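제4장 그리퍼와 카메라, 무엇을 바꿔 가며 비교할 것인가

4.0 들어가며

3장까지는 팔 하나, 그리퍼 하나, 카메라 하나로 버텼다. 이제부터는 바꾼다. 손가락을 바꾸고, 카메라 자리를 바꾸고, 제어기를 바꾼다. 한 번에 하나씩만. 이 장에서 제일 중요한 문장이 방금 그 문장이니까 밑줄 쳐 둘 것.

수업에서 매년 나오는 보고서가 있다. "A 그리퍼가 B 그리퍼보다 좋았다." 좋았다는 게 뭔가. 컵을 더 많이 들었나. 더 빨리 들었나. 놓을 때 덜 튀었나. 물체는 같았나, 시작 자세는? 물어보면 대답이 안 나온다. 그리퍼를 바꾼 날 카메라도 옮겼다고 한다. 그러면 그 보고서는 버려야 한다. 아까워도.

이 장의 목표는 버리지 않아도 되는 비교표를 만드는 것. 표 한 장이면 된다. 대신 칸마다 근거가 있어야 한다.

미리 읽고 올 것: 2장의 좌표계 부분, 3장의 파지 자세 표기법. 카메라 외부 파라미터가 헷갈리는 사람은 2장 끝의 연습을 다시 풀고 올 것. 여기서 다시 설명 안 한다.

4.1 이 장에서 쓰는 장비 이름

본문에 회사 이름과 제품 이름이 섞여 나온다. 처음에 정리해 두는 게 낫겠다.

Didia. 평행 2지 그리퍼. 두 손가락이 나란히 움직이고 끝까지 평행을 유지한다. 제어 명령은 폭과 힘 두 가지. 단순해서 기준선으로 쓴다.

Pugh. 링크식 2지 그리퍼. 손가락 밑에 링크가 여러 개 달려 있고, 벌어지고 오므려질 때 손가락 끝이 호를 그린다. 폭이 변하면 끝점의 높이도 같이 변한다. 이걸 잊으면 바닥을 긁는다. 4.5에서 따로 다룬다.

Arisgate. 손목 카메라와 그 브래킷 묶음. 컬러만 나오는 것과 깊이가 같이 나오는 것, 둘을 같은 브래킷에 끼울 수 있다.

Cleltbridge. 제어기와 시뮬레이터를 한 화면에서 돌리는 묶음 프로그램. 실습실 컴퓨터에 깔려 있는 것이 그것이다. 집에서 하는 사람은 시뮬레이터만 따로 깔면 된다. 장면 파일은 두 경우 모두 같은 것을 쓴다.

네 이름이 계속 나오니 외워 두자. 표에는 머리글자로 D, P, A, C라고만 적는다.

4.2 왜 시뮬레이션부터 하나

실물로 먼저 하고 싶은 마음은 안다. 그래도 시뮬레이션 먼저.

첫째, 똑같은 장면을 다시 부를 수 있다. 실물 그릇은 손으로 다시 놓으면 매번 어긋난다. 테이프로 표시해도 방향이 틀어진다. 시뮬레이터는 씨앗값만 같으면 물체 자리가 같다. 그리퍼 두 개를 같은 장면에 넣어 볼 수 있다는 뜻이고, 비교 실험에서는 이게 거의 전부다.

둘째, 정답을 안다. 물체의 진짜 위치, 접촉이 일어난 시각, 손가락에 걸린 힘. 실물에서는 추정해야 하는 값들이 로그에 그냥 찍혀 있다. 다만 이 값을 제어기에 몰래 넘겨주면 안 된다. 제어기는 카메라가 본 것만 가지고 움직여야 한다. 정답은 채점할 때만 연다. 작년에 이걸 섞어 쓴 조가 있었고 성공률이 말도 안 되게 높게 나와서 금방 들켰다.

단점도 적는다. 마찰이 다르다. 미끄러운 정도를 숫자 하나로 정해 놓았으니 실제 도자기 표면하고 같을 리가 없다. 빛도 다르다. 렌더링된 흰 물체는 표면이 너무 고르고, 실제 흰 컵에는 반사도 얼룩도 있다. 얇은 손잡이 같은 데서는 접촉 계산이 불안해져서 물체가 갑자기 튕겨 나가기도 한다. 그런 시도는 '계산 오류'로 따로 표시하고 성공에도 실패에도 넣지 않는다. 너무 자주 나오면 장면을 고쳐야 한다.

그래서 결론은 순위만 믿는다는 것. 시뮬레이션에서 D가 P보다 나았다면, 실물에서도 그럴 가능성을 볼 만하다. 시뮬레이션의 성공률 숫자 자체를 실물 성공률이라고 적으면 감점.

4.3 과제 하나 고르기

비교하려면 과제가 있어야 한다. 이 장 전체에서 쓰는 과제는 간단하다. 컵을 집어서 그릇 위로 옮긴다. 끝.

간단해 보이지만 볼 게 꽤 많다. 컵은 속이 비어 있다. 바깥벽을 양쪽에서 감싸 쥘 수도 있고, 손가락 하나를 입구 안에 넣어 벽 한 겹만 쥘 수도 있다. 첫째 방식을 '바깥 파지', 둘째를 '테두리 파지'라고 부르자. 어느 쪽이 되느냐는 그리퍼가 얼마나 벌어지느냐로 거의 정해진다. 컵 지름이 최대 폭보다 크면 바깥 파지는 시작도 못 한다.

그 다음은 기울기. 집는 순간 컵이 돌아가는 일이 흔하다. 손가락이 무게중심 높이를 쥐지 않았거나 두 손가락이 동시에 닿지 않았을 때다. 기울어도 옮길 수는 있다. 그런데 놓을 때 문제가 된다. 기운 채로 놓으면 그릇 테두리에 걸리고, 걸리면 둘 다 밀린다. 그러니까 채점표에는 '들었나'와 '놓았나'를 따로 적고, 든 다음의 기울기 각도도 적는다.

그릇 쪽도 마찬가지. 컵이 그릇 위에 오면 손목 카메라에서는 그릇이 가려지기 시작한다. 정작 제일 정확해야 할 때 목표물이 제일 적게 보인다. 손목 카메라의 고질병이다. 4.6에서 해결책을 세 가지 비교한다. 가려지기 전에 본 위치를 기억하기, 외부 카메라를 하나 더 두기, 브래킷 각도 바꾸기. 각각 잘 되는 경우가 다르다.

물체는 무늬가 있는 것과 없는 것을 섞는다. 민무늬 물체는 색으로는 찾기 쉬운데 방향을 알기 어렵고, 무늬가 복잡한 물체는 특징점은 많은데 무늬를 물체 경계로 착각하는 수가 있다. 둘 다 있어야 카메라 비교가 된다. 바닥도 나뭇결이 있는 걸로 쓴다. 단색 바닥에서만 잘 되는 검출기는 실습실 밖에 나가면 못 쓴다.

4.4 실험 순서

급한 사람은 이 절만 봐도 실습은 된다. 이해는 안 되겠지만.

(가) 기준 조합을 정한다. 우리는 D 그리퍼, A의 컬러 카메라, C의 기본 위치 제어기. 이 조합으로 먼저 전부 돌린다. 기준이 흔들리면 뒤에 나오는 비교가 다 흔들린다.

(나) 장면을 뽑는다. 배포한 장면 묶음에 215개가 들어 있다. 전부 돌릴 것. 중간에 끊고 "대충 이 정도면" 하지 말 것. 앞쪽 장면이 쉬운 편이라 앞부분만 돌리면 성공률이 높게 나온다. 일부러 그렇게 정렬했다.

(다) 요소 하나를 바꾼다. 그리퍼를 바꾸면 카메라는 그대로. 단, 그리퍼가 바뀌면 손목에서 손가락 끝까지의 길이가 바뀐다. 끝점 오프셋을 다시 넣어야 한다. 이건 '두 번째 변경'이 아니라 그리퍼 변경에 딸린 일이다. 헷갈려서 안 고치는 조가 꼭 있다. 안 고치면 손가락이 컵 위 허공에서 닫힌다.

(라) 같은 장면 묶음을 다시 돌린다. 씨앗값 확인. 로그 첫 줄에 찍힌다. 다르면 처음부터.

(마) 실패를 분류한다. 항목은 7개.
못 찾음. 물체를 검출하지 못함.
빗나감. 찾았는데 손가락이 다른 데로 감.
밀림. 닫는 도중 물체가 빠져나감.
미끄러짐. 들었다가 떨어뜨림.
걸림. 옮기다가 다른 물체에 닿음.
놓기 실패. 그릇 위까지 갔는데 제대로 못 놓음.
시간 초과.
한 시도에 하나만 붙인다. 먼저 일어난 것을 붙인다. 빗나가서 밀렸으면 빗나감이다.

(바) 조합마다 성공 횟수와 실패 분류를 한 줄로 적는다. 평균 시간은 성공한 시도만 가지고 낸다. 실패한 시도를 섞으면 빨리 실패하는 그리퍼가 빠른 그리퍼로 나온다. 웃기지만 실제로 제출된 적 있음.

(사) 로그 원본을 같이 낸다. 표만 내면 채점 안 함.

4.5 그리퍼를 바꿀 때

평행식과 링크식의 차이는 위에서 짧게 말했다. 조금만 더.

평행식은 생각하기 쉽다. 끝점 높이가 폭과 무관하다. 접근해서 멈추고 닫으면 된다. 대신 몸통이 옆으로 넓은 편이라 물체 사이 좁은 틈에서 불리하다. 실패 분류에서 '걸림'이 늘어나면 이걸 의심할 것.

링크식은 닫을 때 끝이 앞으로 나온다. 위에서 내려가 집는 경우라면 아래로 내려간다는 말이다. 그래서 닫는 동안 손목을 그만큼 들어 올려 주어야 하는데, C의 기본 제어기에는 이 보정이 꺼져 있다. 켜고 돌린 것과 끄고 돌린 것, 둘 다 해 보라. 보정을 끄고 얻은 결과를 가지고 "P는 나쁘다"고 쓰면 그건 제어기 이야기를 그리퍼 이야기로 쓴 것이다.

손가락 모양. 납작한 날처럼 생긴 손가락은 벽 한 겹을 쥐기 좋고 틈에 잘 들어간다. 둥근 컵 바깥을 쥐면 접촉이 선 하나로 줄어드니 그 선을 축으로 컵이 돌기 쉽다. 안쪽을 V자로 판 손가락은 반대다. 둥근 것은 잘 잡는데 테두리 파지가 애매하다. 손가락 비교는 그리퍼 비교와 별도 줄로 적는다. 몸통이 같고 손가락만 다른 조합을 먼저 하고, 그 다음에 몸통을 바꿀 것.

쥐는 힘은 처음에는 고정. 힘까지 움직이면 조합 수가 감당이 안 된다. 힘을 바꿔 보고 싶은 조는 기준 조합에서만 바꾼다.

4.6 카메라를 바꿀 때

비교할 것은 자리와 종류. 자리는 손목, 천장, 둘 다. 종류는 컬러만, 컬러와 깊이.

손목 카메라는 그리퍼가 화면 한쪽을 늘 차지한다. 그게 꼭 나쁜 건 아니다. 손가락과 물체의 상대 위치를 바로 볼 수 있으니까. 다만 검은 그리퍼가 화면에 크게 들어오면 자동 노출이 밝은 쪽으로 끌려가고, 흰 물체가 하얗게 날아간다. 노출을 고정하고 할 것. 시뮬레이션에서는 노출이 원래 고정이라 이 문제가 안 보인다. 실물로 넘어갈 때 당황하지 말라고 적어 둔다.

깊이 카메라는 너무 가까우면 값이 비어 버린다. 집기 직전이 바로 그 거리다. 비어 있는 화소를 0으로 읽고 '물체가 렌즈에 붙어 있다'고 판단하는 코드가 정말 많다. 마스크 처리부터 확인.

컵 안쪽도 까다롭다. 바닥은 밝고 옆벽은 그늘져서 한 컵 안에 경계가 여러 개 생긴다. 경계만 보고 물체를 나누면 컵 하나가 두 개, 세 개로 쪼개진다. 테두리 원을 먼저 찾고 그 안쪽 경계는 무시하는 방법이 있고, 깊이를 같이 쓰는 방법이 있다. 둘의 비교는 연습 문제로 남긴다.

4.7 읽는 순서와 제출

4.8부터는 제어기 비교. 위치 제어, 힘을 섞은 제어, 영상으로 되먹이는 제어의 3가지를 같은 장면에서 돌린다. 앞 절의 표가 없으면 진행이 안 되니 먼저 끝내 놓을 것. 비교표는 12월 마지막 수업 전까지. 조별로 하나. 양식은 부록에 있고, 칸을 늘리는 건 괜찮지만 줄이는 건 안된다.

표를 채우다 보면 숫자만으로 설명이 안 되는 시도가 나온다. 그때는 그 순간의 화면을 한 장 저장해서 장면 번호와 함께 붙인다. 영상 전체는 필요 없음. 한 장에 캡션 한 줄이면 된다. 캡션에는 보이는 것만 적고 원인 추측은 본문에 쓴다. "미끄러져서 기울었다"가 아니라 "기울어 있다". 한 장으로는 왜 기울었는지 모른다. 아래와 같은 식이면 충분하다.

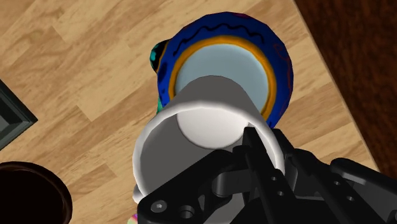
그림 4-1. 시뮬레이션 화면. 검은 그리퍼가 쥔 흰 컵이 기울어진 채 파란 그릇의 입구 일부를 가리고 있다.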